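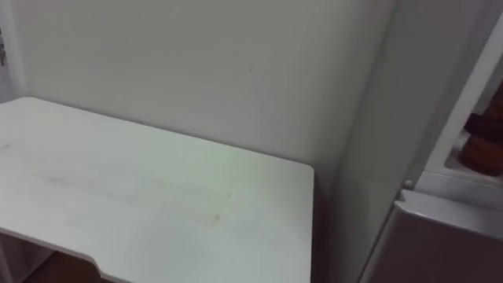

1/ Preparing the work surface: notes on good practice for robot manipulation sites

Category: Guidance & Standards | Robotics

Oct 10, 2022

The Bekari programme is publishing the main points of its revised site guidance in this thread. The guidance applies to every room in which a robot works at a table, whether under direct control or on its own. It replaces the July edition in full.

2/ The starting condition is a bare table. All objects, tools, cables, cups and papers are to be removed before the robot is powered. An item that will be used in the task is also removed, and is brought back only when the operator calls for it.

3/ A bare table is not always a clean one. Smudges and small dark specks on a white top, such as those on the table at the head of this thread, are to be wiped off before the first run. Where a mark does not come off, it is entered in the site log with a short note of its position.

4/ We have been asked why a speck should matter. Vision software can take a small dark spot on a pale surface for an object, or for the edge of one. A mark that is known and logged can be allowed for during review. A mark that appears in the records without explanation costs the reviewer time.

5/ The same rule covers the wall behind the table, to the height of the robot's head. Marks on the wall are logged in the same way. Sites should not repaint a wall partway through a series of runs — the change in tone is harder to deal with than the mark.

6/ Placing the table. A table may stand close against a wall where the task is carried out from the front only. Where the task needs access from two sides, the table is to be brought forward until the operator can walk behind it without turning sideways.

7/ The clear space in front of the table is to be no less than 776 mm, measured from the furthest point of the front edge. Some tables have a curved notch or recess along the front. The measurement is not taken from inside the recess.

8/ Ruairi MacKinnon, who edited this section, asks us to add that the shape of the front edge must be entered in the robot's model of the table. Several sites had entered a plain rectangle for tables that were not plain rectangles. An arm told that there is a board beneath it, where there is a gap, may set an object down on nothing.

9/ Rounded corners are treated likewise. If the model cannot hold a rounded corner, the site is to mark the corner as a no-placement area.

10/ Neighbouring equipment. Many rooms in use were built for other purposes and hold fixed units or appliances beside the table. These need not be taken out. They must, however, be listed on the room sheet, with their distance from the nearest table edge.

11/ Any open compartment within reach of the arm is to be treated as part of the working area. Its contents are listed. If the contents are not needed, they are taken out or the compartment is closed. If neither can be done, the arm's limits are set so that it cannot enter.

12/ Knobs, buttons and switches within reach are a separate entry on the room sheet. The site must state what each one does. "Not in use" is accepted only where the supply to the unit has been isolated and someone has signed to that effect.

13/ Doors. Where a door or door frame stands near the table, the full swing of the door is to be marked on the floor. The door is kept either fully open or fully shut during a run. It is not to be left to move freely.

14/ Lighting. Uneven light across a white table is common and is permitted. It must remain the same throughout a run. Blinds are set beforehand and left alone, and lamps are not switched on or off between the opening and closing records.

15/ The light level at the centre of the table should be some 600 lux. Readings are taken at 6 points: the four corners, the centre, and the middle of the front edge. All the readings are recorded, including any that fall short.

16/ Pale tables against pale walls. We do not prohibit this arrangement, and several partners prefer it. Where the back edge of the table is hard to tell from the wall, a strip of matt tape may be laid along it. The tape must stay in place for the whole series. Gloss tape is not accepted.

17/ Opening record. One view is taken from the robot's head, with the table bare, before any object is brought in. It is kept with the run and is not edited, cropped or brightened. The closing record is taken from the same position.

18/ Form 1017 has been shortened to a single page and now covers the table, wall, floor, neighbouring units and lighting in that order. Sites using the Dralik controller may fill it in on screen. The Resov and Swanson sites should continue with the paper form until they are told otherwise.

19/ Responsibility. The operator who signs the form must have stood at the table and looked. A signature may not be given from another room, nor carried over from the previous shift. Where two operators share a session, both sign.

20/ Exceptions are granted in writing by Rosalía Cabello, who holds the register for the programme. A request should name the room, the clause and the length of time for which relief is sought. Verbal exceptions given under the July edition have lapsed.

21/ A correction to a point raised in reply to our last thread: the clause on floor markings applies to the floor beneath the table as well as in front of it. Shadow under a table is no ground for leaving that part of the floor out of the check — please use a torch.

22/ Comments on the wording are welcome from partner sites and from others who run similar rooms. Please quote the post number. Replies will be collected and answered together, and any change to a clause will be posted beneath this thread with its new text in full.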